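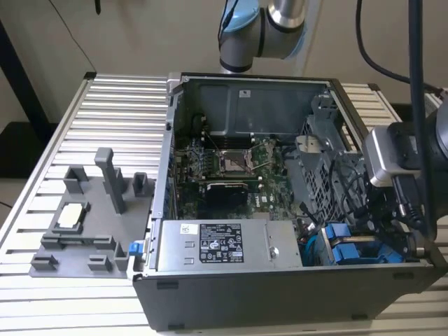

What does a certificate on a robot arm tell you about the cell it is installed in?
Very little. It covers the arm as shipped, and the risk assessment for the finished cell is still yours to write.

Unit 7: Standards and shop rules for electronics assembly cells
Handout, revised May 21, 2021

Read the Flostetti integration guide before class, and read it with a pencil. It has 297 pages and uses the word "safe" on most of them without saying safe for whom, or doing what. The Rakow checklist is shorter and I trust it a little more. Its weak spot is that every box can be ticked from a desk.

Three claims to be suspicious of:

"The arm is collaborative, so no guarding is needed." The part and the tool count too. A bare board edge or a sheet metal chassis in a gripper can cut you at a speed the arm's maker calls gentle.

"The fixture guarantees position." It guarantees position on the day it was measured. Printed fixtures wear and creep. Ask for the recheck interval. At Valcárcel the written answer was "as needed," and I still don't know what that means.

"We ran over 400 cycles with no fault." Which faults were they able to detect? A processor set down slightly crooked in its socket may not trip a force limit.

On two arms sharing one work area: the Grirska rule is that only one may be inside the shared zone at a time, enforced in the controller. Some integrators enforce it by timing the two programs. Don't accept that.

For June: bring one rule from your own shop and the record that shows it was followed. A signature alone won't do.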